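夹爪对比试验进展报告(第二期)
2025-06-11
提交:项目资助方
执笔:Brenda Sowerby,Clodham 试验组

本期的任务是比较两套手持夹爪在衣物抓取上的表现:一套是 Plonidell 的硬指版本,一套是 De Haan 的开槽软垫版本。控制器统一用 Sidis,固件没有更换。上一期报告写得偏乐观,这次我想把话说得保守一些。

计划采集 1283 段操作记录,目前完成 1000 段,其余的要等备用指垫到货。两套夹爪用同一批衣物,由同一组操作员轮流上手。Plonidell 的单次闭合更干脆,厂方资料里反复强调这一点,但闭合快对软布料究竟有多大意义,我至今没有看到像样的证据。薄布料被快速夹住以后常常只带起一层,操作员还得放下重来,省下的时间又还回去了。

深色衣物是本期最麻烦的部分。布料堆成一团时,褶皱之间几乎没有明暗差别,腕部相机给出的轮廓很不可靠,Sidis 的抓取点建议多次落在衣物外面的垫布上。我们换过垫布颜色,情况略有好转,不过这只能说明对比度有影响,不能说明算法变好了。
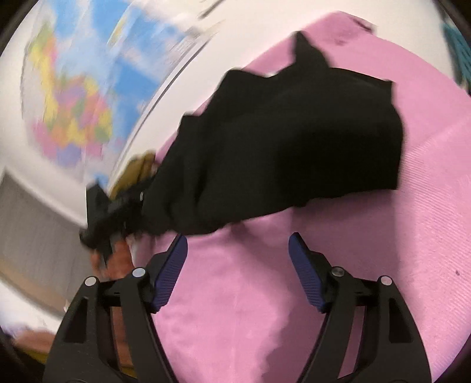

另一个问题是人手的介入。整理衣物时操作员习惯用另一只手扶住布料的一端,这样夹爪确实容易得手,可是记录里的成功有多少该算在夹爪头上,就很难讲了。我已要求把双手配合的片段单独标注,标注完成之前,请不要引用任何按夹爪划分的成功率,包括我们自己在内部会议上讲过的 80%。那个数字来自 24 段挑选过的记录,不应再往外传。

带横纹的指垫抓棉布时比较稳,这是几位操作员一致的感受。感受归感受,磨损数据还没有。厂方说指垫可以用到 12 月,我们没有测过,也不打算替他们背书。广角镜头的边缘畸变同样没有处理完,靠近画面四周的抓取点暂不计入比较。

经费方面没有超支,主要支出是指垫和标注工时。下一期准备做三件事:补完剩余记录;在不允许扶布的条件下重做深色衣物一组;让两套夹爪互换操作员,看看差别是不是出在人身上。如果重做以后两者仍然分不出高下,我的建议是停止采购第二批,先把相机和标定的问题解决掉。

附带说一句,De Haan 提出派人来现场调试。我倾向于等重做结束再答应,免得中途改了参数,前后的数据没法放在一起看。

相关内容
· 夹爪对比试验进展报告(第一期)
· Sidis 控制器标定记录
· 衣物样本清单与标注规则

分享 3 评论 2

联系 Clodham 试验组 | 版权所有 | 返回顶部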